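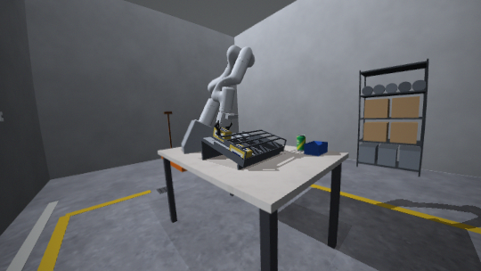
Cuvis table cell in the Flosow simulator, arm above the left end of the wire rack.

Pre-purchase inspection, Cuvis table cell with Arnus gripper
Inspected in simulation only. Offer from Eide, July. Marks used: OK, OPEN, NOT OK.

1. Base block fixed to tabletop: OK
Comment: The block sits on the left side of the table. The bolt pattern is given in the offer on page 5 and it agrees with the model.

2. Table stability: OPEN
Comment: The supplier must send the weight of the table. We asked for the floor fixing kit also, but it is not in the price.

3. Gripper clearance over rack: OK
Comment: The fingers point down and stay just above the rack. We ran 1000 cycles and the log shows no contact with the bars. Please repeat this on the real cell, the bars can bend in transport.

4. Rack stand: OPEN
Comment: The rack is tilted to the front. I did not find in the manual which angle is allowed. The two yellow and black components on the rack have no part number in the drawing, Eide should add them.

5. Objects at the far edge: NOT OK
Comment: The green can and the blue box are both close to the far edge of the table. An edge stop is offered as option 172. I recommend to order it.

6. Floor lines: OPEN
Comment: Yellow and white lines are in the model. It is not written which of them is the limit for persons. In our hall we use yellow for this, so the supplier should confirm the same.

7. Things near the cell: NOT OK
Comment: A long tool with a handle stands behind the table on the left. For the real installation, keep cleaning tools outside of the arm's reach.

8. Shelving by the back wall: OK
Comment: Boxes and bins are on the shelves. The distance to the arm was measured in the model and is enough at full reach.

9. Emergency stop: OPEN
Comment: The position is missing in the layout. Option 176 has a second stop button on a cable. I would like to see both positions on the drawing before we sign.

Result: not released for order. Items 5 and 7 to be corrected in the layout, open items to be answered by Eide in writing.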